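Sharing a worktop with an arm: house rules for the Clundov kitchen

Last revised December 31, 2020, by Ross Rutherford, who had no better plans for the evening.

These rules cover anyone running the arm at the kitchen counter. They take five minutes to read. The old version ran to 13 pages and was mostly used to level a table.

1. Before you power up

Walk the length of the cable with your eyes, from the base to the wrist. Every clip should be shut. If a loop hangs free near the wrist, turn the wrist by hand through its full travel and see what the loop wants to catch on. It will want to catch on something.

Unplug any appliance you aren't using. Move its cord away from the arm's path as well, and don't trust a cord to stay where you put it.

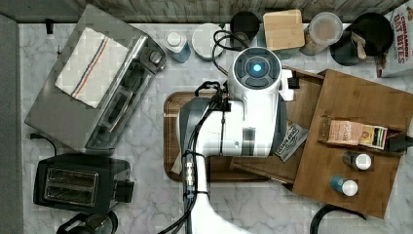
The arm over the cutting board, with the toasters to the left.

2. Set the limits to the counter you have

Cap the wrist at 200 mm per second whenever anyone is in the room. Ludivine Bodin will tell you this is slow. She's right, and you may use the time to fill in the log.

Draw the keep-out zones again if anything tall has moved. Jars along the back wall count as tall, and a spoon sticking up out of a pot counts as taller. Zones saved in January are no use to you if somebody has since bought cereal.

3. Keep the work small

One object on the cutting board at a time. Everything else waits on the side board, bottles included. Lay a bottle down if it wobbles, and check its cap first.

Food used for grasping practice isn't food any more. Mark it and bin it at the end. Cudus staff have learned this one twice.

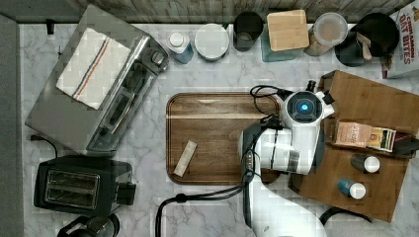 Clalteson Shared Robotics Workshop, Kitchen Group

4. While it's moving

One person watches and keeps a hand by the stop button. Watching means watching, so no phone. If you need to reach in, stop the arm first, say "stopped" out loud, then reach.

A lit ring on a joint doesn't mean the arm is safe to touch. Read the pendant.

5. Afterwards

Park the arm, power down, wipe the marble and write up every stop, including the embarrassing ones. We have around 3,120 entries so far and the embarrassing ones get read most.

Questions about the speed cap go to Ross. Complaints about it go to the Sayce office, second floor, where there is a tray.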